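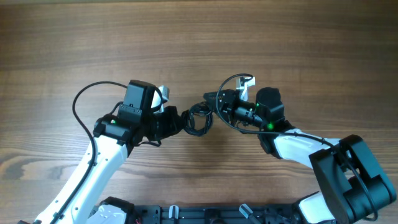 Hivier Patterns is closing its printed pattern line

Hivier sent a note to its mailing list on Friday saying it will stop selling printed sewing patterns at the end of November. Everything in the catalog will still be sold as a PDF, and the prices on those are staying where they are.

The printed patterns are being cleared out at 50 percent off until they run out. I looked last night and a good number of the children's sizes were already gone. The Otstead coat is still there in both size ranges, and so is the Bhutto tunic, but the Dendo trousers are only left in the larger range. No coupon code is needed. The discount shows up once the pattern is in your cart.

Here is part of what the e-mail said:

"Paper and postage have both gone up again, and most of you now print at home or send your files to a copy shop. We would like to put our time into new designs. Printed patterns will not be restocked once they sell out."

It was signed by Samina Mirani, who drafts most of the line.

A few details from the fine print:

Clearance patterns can't be returned or exchanged, so check the size chart first. Hivier sizes run small through the shoulder, at least on the two tops I have made.

If you bought a printed pattern directly from their site, you can get the PDF of the same pattern for 4 dollars. You will need your order number. Patterns bought in a fabric store don't count for this, even with a receipt.

Shipping is a flat rate for up to three patterns. After that it goes up, and the cart doesn't warn you until the last page.

Orders placed by 11 a.m. go out the same day.

The large format files are staying too. Those are the ones you want if you use a print service, and they come in the same download as the letter-size pages. Older patterns didn't always include them - the e-mail says the last of those have now been updated, and you can download them again from your account at no charge.

I don't sew from paper much anymore, but I did order the Otstead coat. It has a lot of long pieces and I have no wish to tape all of that together on the living room floor. If you order one, the lining pieces are on a separate sheet folded inside the instructions, which is easy to miss.

The monthly pattern discount for newsletter subscribers will continue, for PDFs only.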